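Tuesday, September 20, 2022

Sourdough starter log, bench 2, continued from the stained page.

Ploken is dead. I fed it Friday, came in this morning, and it had a pink streak along the shoulder of the jar. Pink means bin. Finlay Leckie argued for scraping off the top and carrying on, as he does with jam, and was overruled by everyone in the room, which was me. Jar and contents both went out with the trash.

We still have Clillholm (rye, bad-tempered, smells of nail polish when neglected) and Pralham (white, dependable, no personality). There is a backup of Ploken in the fridge from February that Widad dried on parchment and crumbled into an envelope. The envelope says PLOKEN? with the question mark, so the chain of custody is not all it might be.

Revival, day zero. Ground the flakes with the back of a spoon, covered with lukewarm water, left them until they stopped looking like fish food. Stirred in whole wheat until it was the texture of wet plaster. Lid on loose. Rubber band at the fill line. No bubbles expected before Thursday, and I have promised not to open the lid to check. I have opened the lid to check.

Rye comparison. The two flours finally went head to head. Same starter (Clillholm), same water, same shelf. Flour A is the Rungrueang stoneground, flour B is the supermarket bag that Widad Nasrallah keeps calling "the control" so nobody will eat it. Peak rise came 3 hours sooner on A. It also fell sooner, and by lunch it had a crater in it. B went up late, stayed up, and was still domed when I left for the afternoon. I had wanted A to win, having paid for it.

Possible reasons, in order of how much I like them: more bran in A, so more food; A is fresher; I put A nearer the radiator. Repeat with the jars swapped before telling anybody.

Taped surface, this week:
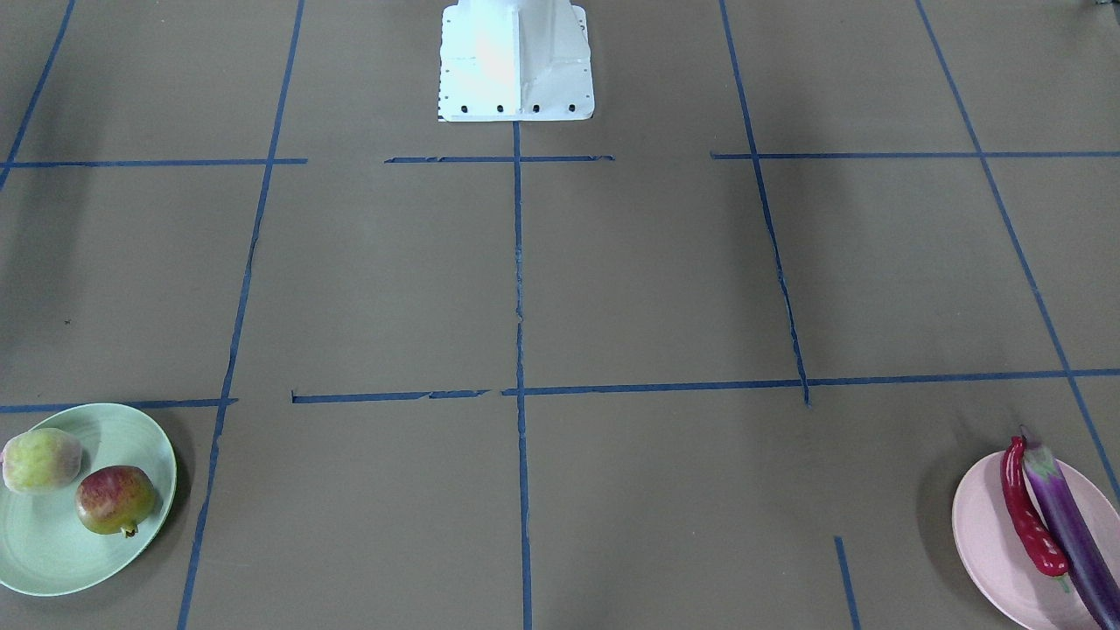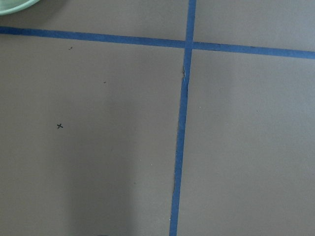 Weights. The old scale drifts. I put the same full jar on it before and after coffee and got 1,494 g and then something I did not care to write down. The new scale says 1,494 g every time, so either it is right or it has learned what I want to hear. All figures from last week's hydration trial were taken on the old one. Widad wants them struck out. I have put a wavy line beside them, which commits me to nothing.

For the record, the big batch dough for the open day came to 2,371 g on the new scale before dividing. The recipe predicted less. Someone was generous with the water and I have a fair idea who, because the recipe card is now illegible in exactly the place where it says how much water.

Bake notes. Two loaves from the Pralham dough, one proofed overnight in the fridge and one on the counter. The cold one scored cleanly and opened along the cut. The counter one had gone slack by morning and spread when I turned it out, so the cut healed over and it burst along the side instead. Flavor of the flat one was better, annoyingly – sharper, with a bit of yogurt to it. Finlay ate most of the evidence with butter and rated both "bread."

Crust on both is paler than I like. Oven dial is a suggestion. I hung the thermometer from the middle rack and it never reached what the dial promised, even after a long preheat. Will try the stone on the lower shelf and leave it in while I do the shaping.

To do:
Swap rye jars A and B, same shelf, mark the lids this time.
Feed Clillholm tonight, half the usual, and put it in the fridge if it is still sulking.
New recipe card in pencil. Ink runs.
Ask Widad what else was drying on the parchment in February.
Throw out the pink-handled spatula. It touched Ploken and I have been using it all morning on everything except Pralham, I think.

Later: Clillholm fed. Smell improved from nail polish to cheap cider. Ploken's envelope taped shut again with the leftover flakes inside, and I added a second question mark.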